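About Drodireck

Home / Company / About us

Drodireck receives, grades, pairs, folds and repacks small winter textiles. Most of what comes through the building is children's gloves and mittens, with a smaller share of hats, neck warmers and thick socks. We work for retailers with seasonal returns, for school districts with lost-property stock, and for clothing banks that need mixed donations turned into usable pairs.

We are based in Waltdale, in the former Bunting shoe warehouse, and run a smaller storage site at Ridham. We do not manufacture anything and we do not sell to the public.

How the company started

The company was set up by Mansa Appiah, who had previously managed the returns floor for a regional clothing chain. Returned gloves were a steady problem there. They came back off their header cards, often with one glove inside the other, sometimes with one glove only. The handling cost per pair was higher than the resale value, so whole cartons were written off at the end of the season.

The first contract was a single pallet of children's ski gloves from a sporting goods store that was closing. It was sorted on borrowed tables in the Bunting building over one November, and the recovered pairs went out to a discount retailer before the end of that winter. The pairing sheet drawn up for that job is still the basis of the one in use today, although the columns have been rearranged several times and the color codes have been replaced completely.

The Ridham site was added later to hold off-season stock. Gloves arrive in large volumes from February on, and customers generally do not want them back until fall.

What we handle

Padded gloves. Woven outer, filled body, usually with separate fabric strips between the fingers. These hold their shape and will lie flat if the fingers are straightened first. Decoration is common on children's styles and is used in pairing.

Knit gloves. Single or double layer, with a ribbed cuff. These stretch, and two gloves of the same nominal size can differ visibly in length after wear. They are laid out at rest and never pulled to measure.

Mittens. Handled the same way as padded or knit gloves depending on construction. Mittens joined by a cord are kept joined.

Socks and hats. Taken only as part of a mixed lot.

Leather gloves, work gloves and anything electrically heated are declined at intake and returned to the sender.

The work, in order

Intake. Each carton is weighed, given a lot number and opened on the intake bench. Items with moisture, mold or heavy soiling go to a sealed bin and are reported to the customer. Loose singles and joined pairs are separated at this point.

Grading. Grade A is as new. Grade B is clean with light wear. Grade C has a defect that does not affect use, such as a pulled thread at the cuff. Anything below that is recycled as textile fiber. The grader turns each glove palm up and palm down and checks the finger seams, the cuff edge and the base of the thumb.

Pairing. Singles are laid out by main color, then by construction, then by size. Color alone is a poor guide. Pink is the largest single color group in children's stock and covers everything from pale rose to salmon, and two factories' versions of the same pink will look identical under one lamp and different under another. All pairing benches therefore use the same lamps, replaced on the same date. Where a glove carries embroidery or a printed figure, the pairing clerk matches the decoration before looking at the shade.

Folding. Paired gloves are stacked palm to palm with the thumbs on the same side. The cuffs are brought level, and the fingers are folded back over the body once. Padded gloves are pressed flat before folding; knit gloves are not pressed. The folded pair is laid in an open white box beside the work area with the cuff visible.

Packing. Boxes are filled to the customer's pack count and checked against the lot sheet. The standard outer carton takes 300 knit pairs. Padded pairs are bulkier and the count is set per style.

The folding station

Our folding tables are light wood-grain tops with rounded corners. The pale surface was chosen after a trial with dark gray tops, on which black and navy gloves were hard to see and loose threads from lighter stock were left behind. The position of the table is marked on the floor with tape at the corners, so that it goes back to the same place after cleaning. The open box goes on the left of the table as standard. Anyone who prefers it on the right may move it, provided the lot card moves with it.

Gloves are laid with the fingers pointing away from the person and the cuff nearest. Decoration on children's gloves may run in either direction. It makes no difference to the fold, but it is recorded on the pairing sheet because it helps to separate styles that otherwise share a color and a fabric. 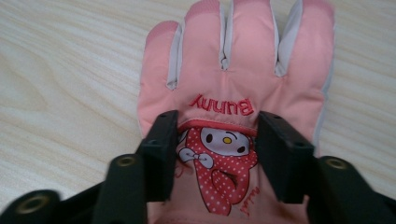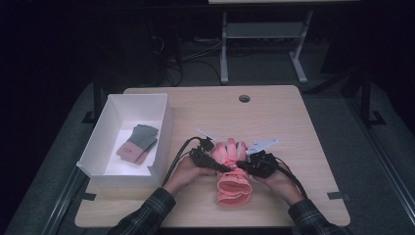 First picture: padded glove with gray panels between the fingers and red embroidery across the back. Second picture: knit glove with a ribbed cuff, with the open box to the left.

Decoration and records

Children's gloves are described on the pairing sheet in fixed terms. The order is construction, main color, secondary color, wording, figure, cuff. A padded pink glove with gray strips between the fingers and the word "Bunny" in red would be entered as PAD / PNK / GRY / BUNNY / RABBIT HOOD RED DOT, with the cuff type added last. The wording is copied exactly as stitched, including spelling mistakes, of which there are many.

Clerks are asked not to use descriptions such as "cute" or "the usual rabbit." There are seven rabbit styles currently on file at Waltdale, and "the usual rabbit" has meant at least two of them.

Singles with no match are held at Ridham for one full season. Customers who send stock from several stores often find that the second glove arrives in a later carton -- sometimes from a different town. After one season the single is offered back to the customer or recycled, according to the contract.

Staff and training

Most staff work across two stations and change over at the midday break. New employees start on folding, move to pairing once they are comfortable with the construction types, and are trained on grading last. Grading carries the most responsibility: a pair passed as Grade A may be sold as new, and a complaint from the end buyer comes back to us through the retailer.

Training takes place on real stock at normal benches. The trainer folds one pair, the trainee folds the next, and both go into the same box. A box is checked by taking out every pair and opening it. Common errors in the first week are thumbs on opposite sides, a left glove paired with a left glove, and knit fingers left bunched under the fold, which makes a thick spot and tips the stack over.

Seated work is available at all folding and pairing tables. Intake involves lifting and is assigned separately.

Customers

Drodireck currently handles stock for 183 stores and schools, most of them through district or chain contracts. Small senders are accepted if they can deliver to Waltdale themselves. We do not collect single cartons.

Each customer receives a lot report with the number of items received, pairs made, singles held and items recycled, along with the grade of each pair. Photographs of individual items are supplied on request, for example where a retailer disputes a grade or a school wants to trace the owner of a named glove. Names written inside gloves are left in place for school customers. For all other customers they are covered with a blank label before packing.

Materials and waste

Incoming header cards and plastic hooks are separated at intake. Cards in good condition are reused for the same customer. Hooks are sorted by type and sent back to the supplier where the supplier will take them -- two currently do.

White boxes used on the tables stay in the building and are wiped down at the end of each shift. They do not travel with the goods. If one of our white boxes has reached you inside a carton, please return it with your next delivery.

Fiber recycling is carried out by an outside contractor. Padded gloves are more difficult to recycle than knit gloves on account of the filling, and the contractor accepts them only when they have been kept separate. For that reason the recycling bins at the grading bench are split in the same way as the stock.

Visits and contact

Visits to the Waltdale site are by appointment. Visitors enter through the loading side of the Bunting building; the old shop entrance on the street is not in use. Please do not bring stock with you on a visit unless it has been booked in.

Inquiries about contracts, lot reports and disputed grades go to Mansa Appiah at the Waltdale office. Inquiries about held singles should quote the lot number and go directly to Ridham.

Page last revised 29/11/2025.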